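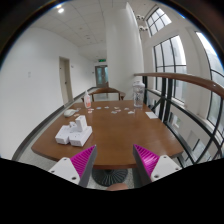
Vadesero is a written record of what people leave on the table in the hall, and where each thing went when the table was next cleared. It covers tables, shelves and chests standing in a hallway, on a landing or just inside a front door. Each entry describes one thing or one group of things on one surface. Small scattered items are the hardest part to record well. On a brown wooden table like this one, the stack of white boxes, the pump bottle and the clear canister with the white lid each get a line of their own, but the little white and pale pink cards spread between the bottle and the canister go down as a single group. The sheet of paper near the right-hand edge is a separate entry, and so is the computer mouse.

2019-02-17
By Dzifa Adjei

What is in it

There are 1,769 entries from 441 visits. All visits were made to homes in Grernton and Celberg. The entries are in one plain text file, entries.txt, with one entry to a line and fields separated by tabs. A second file, places.txt, gives a short note on each surface: what it is made of if the householder knew, whether it stands against a wall, and whether it is near stairs or a railing.

Fields in entries.txt

visit – a number given in the order the visits were written up, which is not always the order they took place.
surface – table, shelf, chest, window sill or other.
thing – an everyday name, lower case, no brand names.
group – yes if the entry stands for several alike things kept or dropped together, otherwise no.
part – left, middle, right, or across. Taken as you stand facing the near edge.
kind – one of 10 kinds, listed below.
went – where the householder put it when clearing up, in their own words.
note – anything else. Mostly empty.

Kinds

paper, cards and tickets, boxes, bottles and jars, keys, clothing, bags, computer and phone things, food, other

"Cards and tickets" was split off from "paper" after the first batch. Selorm Laryea went back through the early entries and moved the ones that could be moved. A few still say "paper" with "small cards?" in the note.

How entries were written

Stand at the near edge of the surface and write down what is on it before anything is touched. Start at the left. Use the name an ordinary person would use. If you can't tell what a bottle holds, write "pump bottle" or "bottle" and put the colour of the liquid in the note. Do not open anything. A stack of boxes is one entry if the boxes are alike and two if they are plainly different. Things underneath the surface are left out, even where they are obviously overflow from the top.

Cards, coins, stamps and the like are a group when they lie within a hand's width of each other. A stray one further off gets its own line. We argued over this, and Matěj Šimek still thinks the distance should be larger for big tables. Visits he wrote up follow the same rule as the rest.

Once the list is done, the householder clears the surface in the usual way and says where each thing is going. "Back here" is an allowed answer and a common one – pump bottles and canisters tend to be wiped round and put back in the same spot.

Checking

Lamisi Aryee read every entry against the handwritten sheets. Where she and the first writer disagreed on the kind, the first writer's choice was kept and "LA" put in the note, followed by her choice. Spelling was corrected. The wording in "went" was left alone, so you will find "cubby", "the cupboard thing" and "upstairs somewhere" in there.

Known problems

Keys are under-recorded. People pick them up when they answer the door.

Round and oval tables have no clear left or right. "part" for these depends on where the writer stood and should not be compared between visits.

In 2 visits the householder began tidying before the list was finished. These are kept, with "early" in the note on every line.

Clear plastic and clear glass were mixed up often enough that we dropped the material field from entries.txt. Please don't try to rebuild it from the notes.

"other" is too big. Seidu Boateng has a draft list for breaking it up and would welcome comments.

Use

The record was put together for people planning storage in small hallways, and the first version was used by Ó Conaill when drawing up a set of shallow trays and drawers. You may copy, change and share it, with a mention of Vadesero. It says nothing about who lives in the homes, and addresses were never written on the sheets.

Corrections go to Dzifa Adjei with the visit number and the line as it stands now. The next batch is due in May and will use the same fields.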